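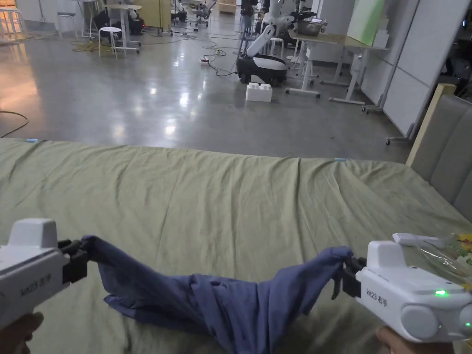

Home | Talks | Slides | Archive | Contact
Print this page | E-mail this page

Speaker notes – Sarnadthorpe, Saturday, August 7, 2021

Start w/ the laundry. Not the software. Hemer site, linen and folding, 384 pieces on a slow shift.

Before – one person did the whole job. Sort, shake out, fold, stack, talk to whoever was across the table. Now the job is split. Machine takes the flat stuff, people get what's left. Crumpled, twisted, inside out. So the easy pieces are gone from thier day. Say this slowly, it's the main point.

Easy pieces were the rest. Ask the room – what are the easy pieces in your job?

Pay. Rate was per piece, set for a mixed pile. Pile isn't mixed anymore. Matlala changed to hourly in August, Hemer still arguing. Don't get dragged into this, take it in questions.

Teaching work. Folders spend part of the week showing the system how to handle cloth, hand grippers, same piece again and again. 2 hours a turn. 3,000 demonstrations before Nadex would even look at the results. Who gets credit for those? Is it training, is it production? No line for it on the time sheet. Some liked it. Some said wrists hurt more than folding did – check this w/ the health people before saying it out loud.

Slide 6 skip if late.

Cost – 795 a month for the service contract, per station. Supervisors knew the number, folders didnt. Tell them the number.

What I'd ask for: folders in the room when the layout is drawn. Teaching hours paid and written down. Rotation back to easy work, on purpose.

Water. Then questions – mic is on the left.

Print this page | E-mail this page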